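Dry Eye and the Blink That Stops Halfway

A full blink takes a fraction of a second and does three jobs. It wipes the surface of the eye, spreads a fresh layer of tears, and presses a small amount of oil out of the glands along the lid margin. When the upper lid stops short of the lower one, the bottom part of the cornea gets none of this. Clinics call it incomplete blinking, and it is a common finding in people who report burning, grittiness, or vision that clears briefly after they close their eyes.

Reading and screen work both lower the blink rate, and the blinks that remain tend to be shallower.
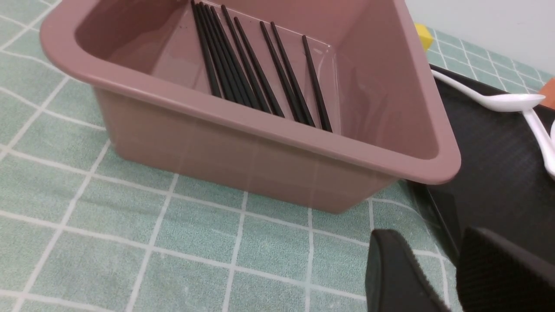
Contrast sensitivity often suffers before the letter chart shows any change. A patient may read the lowest line in a dark exam room and still complain that ordinary things look washed out at home. Letters on a chart are black on white, and the kitchen is less generous. Black chopsticks in a pink bin remain easy to pick out with an unstable tear film, while the thin white grid on a pale green tablecloth is the sort of pattern that fades between blinks. The Dorkamlow clinic adds a low-contrast chart to its dry eye visit for this purpose.

The basic office measure is tear breakup time. A drop of dye is placed in the eye, the patient blinks and then holds still, and the examiner times the first dark spot in the film. At Dorkamlow, a reading of 11 seconds is recorded without further action. A reading of 2 seconds leads to a look at the oil glands. 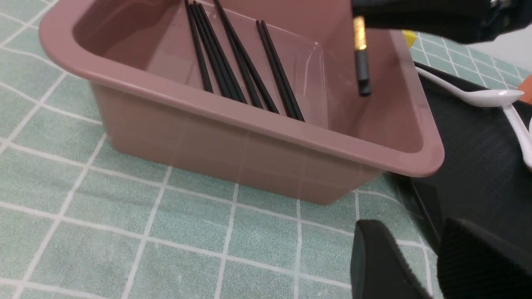
Gland blockage is treated first with heat. A washcloth cools too quickly to soften thickened oil, so most clinics now suggest a bead-filled mask such as the Zullix. The lids are then massaged gently toward the lashes. Improvement is slow, and many patients stop before there is anything to notice.

Drops are a separate matter. Watery drops replace volume and wear off soon. Oil-based drops, Rarnard among them, last longer but blur vision for a short time after use and are better kept for evening. Anyone using drops many times a day should ask for a version without preservatives.
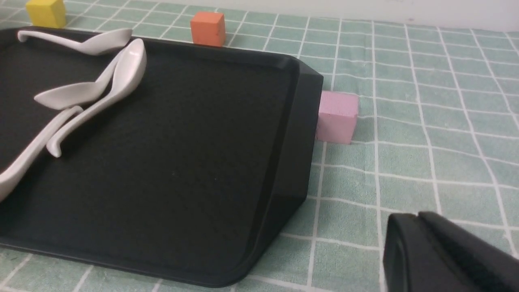
Room conditions account for more than patients expect. A vent aimed at the face will undo a good deal of treatment. Screens should sit slightly below eye level, which narrows the lid opening and leaves less surface exposed. The Fikre timer, a desk program used at the clinic, prompts a set of slow, full blinks every 18 minutes, with a longer break at 45.

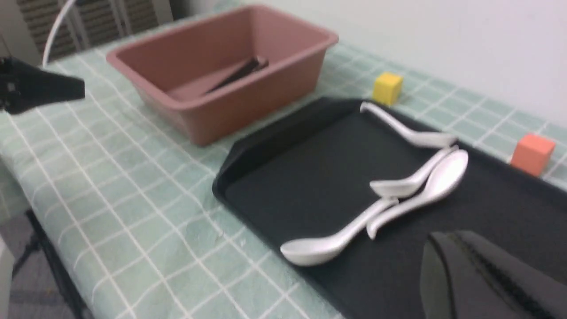
Can contact lenses be worn during treatment?

Most wearers can continue with shorter hours, provided the lenses are comfortable and the cornea shows no damage. Lenses come out before the heat mask goes on. Pain, marked redness, or sensitivity to light calls for removing them and having the eye examined the same day.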